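The Last Recap

I'd been writing up Flukov for the website since the very first episode, back when it was a cheap little spy thing that went out after the snooker. By the time they announced the film I had 1,650 regular readers and a mug with the logo on it, which I'd paid for myself.

So when Mumico, who made the series, told us that episode 41 would "open the door" to the film, I took the afternoon off work. I made a big pan of soup. I shut the curtains, for heaven's sake, as if it were the cinema.

You have to understand where we'd got to by then. The Colonel was dead, or at least he'd gone off the dam and taken his hat with him. Jemal, the mountain town where everybody's secrets were buried, had been evacuated. And the twins were on a night train with the only map, not speaking, after two whole series of not speaking. I loved those twins. I'd have watched them not speak for another 20 episodes.

And then the thing started, and it was set in a shipping office.

A shipping office! There was a new man behind a desk, who had never been mentioned before, and he spent the first ten minutes on the telephone explaining something called the Tadent Protocol. No train, no twins. I let my soup go cold waiting for somebody to burst in through the window (somebody nearly always did) and all that came in was a woman with some files.

I had the comments open next to me, as usual, and they were already going like the clappers.

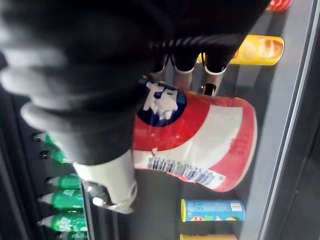 Mossyback wrote that we were all being babies about it, that the Protocol had been in the opening titles since the second series if anyone had bothered to look, and that the man on the telephone was talking to the Colonel. Listen to the pauses, Mossyback said. He only ever pauses like that for one person.

Well, I went back and listened. I listened with the sound turned right up and my ear practically in the speaker. There was a bit of breathing, then a click, then something that could have been the Colonel's lighter or could have been my radiator. I typed that I wasn't convinced. Then I deleted it and typed that it was brilliant. Then I deleted that too and ate the cold soup.

The second half did pick up, I'll give it that. The woman with the files locked the door behind her and it was a proper Flukov scene at last, two people being terribly polite while one of them slid a drawer open. She wanted the name of a ship. He said there wasn't a ship. She said there had been a ship in August, and he'd signed for it, and the camera stayed on his face for so long that I started to feel guilty myself.

Then the lights went out, there was one shot, and up came the words: the story continues in cinemas.

I sat there in the dark with the credits going. Seven years, give or take, and they'd left the twins on a train! 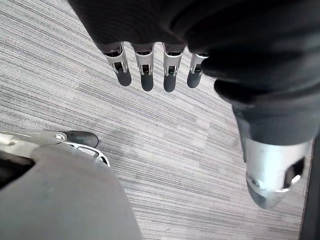

I wrote the recap that night, all of it in one go, and it was horrible. I called the shipping office a waiting room with a budget. I said the film could whistle for my money. I was rather pleased with that and went to bed feeling like a proper critic.

About three in the morning I woke up and thought about the drawer. It had been open when the lights went out, and in the very last shot, the one with the smoke, it was shut. I got up and checked, in my dressing gown, with my feet freezing on the kitchen floor. Shut. And on top of the desk, where there had only been a telephone, there was a railway ticket with the corner torn off, the way the younger twin always tore them.

I said something out loud that I won't put down here.

The comments were still awake, of course. I scrolled past all the shouting until I found Mossyback, who had posted just the once since midnight, to ask if anyone had looked at the desk yet. No replies. I took my horrible recap down, put the kettle on and typed, "Yes. Just now. Which twin do you think fired?"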